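Voreck Backstage Rail System
Set-Up Guide, Section 3: Building the Dressing Line
Revised 8/5/19

This section covers the rails, the privacy curtain, and the look cards. Section 2 (unpacking and parts check) should be finished first. If you rented the system from Dukimgate, the parts check was done before pickup, but keep the signed sheet in the road case.

A full kit makes six rails. You can build fewer. The steps are the same for any number, except that the curtain track in 3.3 needs at least two rails standing side by side.

3.1 Before you start

Pick a stretch of floor close to the runway entrance, with a clear path from the last rail to the curtain where models line up. Leave enough room behind each rail for a dresser, a chair, and a shoe mat. The venue's fire exits must stay open on both sides.

Have these within reach:

Rail uprights, marked A and B
Crossbars
Locking collars, two per rail
Casters with brakes
Curtain track and hooks
Look card holders
The 5 mm hex key from the lid pocket

CAUTION: Do not build rails on a ramp or on the runway platform itself. The casters are made for level floors only.

3.2 Assembling a rail

1. Lay upright A and upright B on the floor with the foot plates pointing the same way.

2. Push a caster into each foot plate until it clicks. Set all the brakes now.

3. Stand both uprights. This is easier with two people.

4. Slide a locking collar onto each end of the crossbar, wide side facing out.

5. Seat the crossbar in the uprights. The notch in the bar goes down.

6. Turn the collars clockwise until the red line is covered, then tighten the set screw with the hex key. Stop when you feel resistance. Overtightening strips the thread, and collars are sold only in pairs.

7. Pull down on the middle of the crossbar with both hands. It should not turn or slip.

Note: Rails made before the July update have a single black collar and no red line. Tighten those until the bar no longer rotates. Old and new collars can't be mixed on one rail.

3.3 Hanging the curtain track

The track clips across the tops of neighboring rails and carries the privacy curtain. It is light and does not take clothing. Hangers on the track will bend it.

1. Line up the rails with the uprights touching.

2. Open the track clips and set one over each upright.

3. Close the clips by hand. No tool is used.

4. Run the curtain hooks in from the left end, seam toward the dressers, and put the end stop back in.

5. Draw the curtain both ways. If it sticks, one rail is usually rolled slightly forward — release its brakes, move it, and set them again.
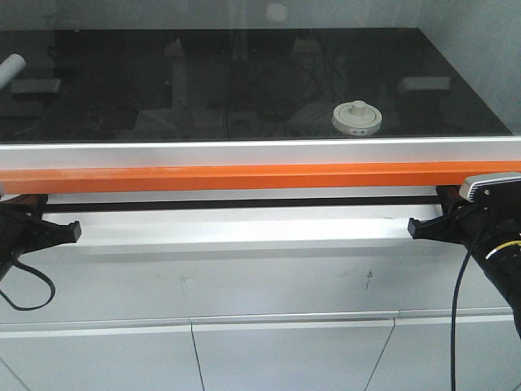
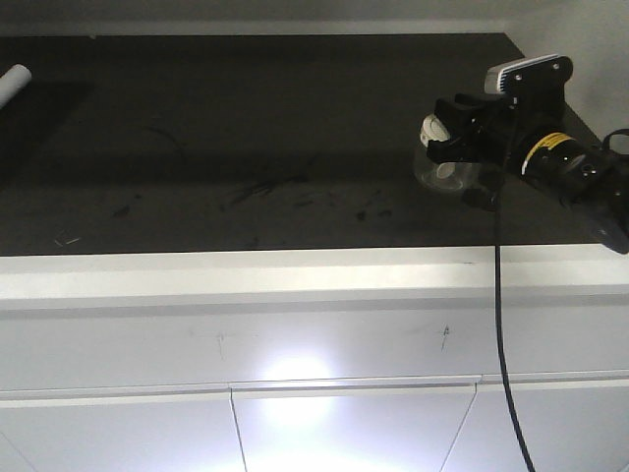

Fig. 3-4. Dark tabletop, pale gray wall behind.

3.4 Placing garments

Hang looks in running order, first look nearest the runway entrance. A model with two changes gets one section of rail with both looks on it, in order, and a divider ring on each side. Bettencourt hangers and other wide wooden types fit the crossbar, but they take up more room than the flat hangers in the kit, so plan on an extra rail if a designer brings their own.

Heavy pieces such as beaded gowns and long coats go at the ends of the bar, close to the uprights. Garment bags come off before the first fitting and go in the road case. Bags left on the floor get caught in the casters.

Shoes go on the mat under the look they belong to. Jewelry and small accessories go in the zip pouch on the look card holder. Anything of real value should stay with the designer until call time.

CAUTION: Never move a loaded rail by pulling on the clothes or the crossbar. Hold both uprights, low down, with a person at each end.

3.5 Look cards

Each kit comes with a pad of 700 printed cards. Replacement pads can be ordered from Dultano with the form in the back of this guide.

1. Write the look number in the large box. Use marker.

2. Fill in the model, the designer, and the dresser.

3. List every item in the look, including hosiery and undergarments, in the order they go on.

4. Tape an instant photo from the fitting to the back, if you take them.

5. Slide the card into a holder and clip it to the crossbar at the front of the look.

If the running order changes, cross out the old number and write the new one beside it. Move the clothes and the card together. Tell the dresser on each side of the change.

3.6 Final check

Do this 10 minutes before dressers arrive.

All brakes set
All collars covering the red line
Curtain closes fully
No cables or bags under the casters
Cards in order from the runway entrance back
Chairs and shoe mats in place

If a rail leans or rolls with the brakes set, unload it and swap the caster. Spares are in the blue bag. Do not wedge a caster with tape or cardboard.

For taking the line down after the show, go to Section 5. Steamers and lint tools are covered in Section 4.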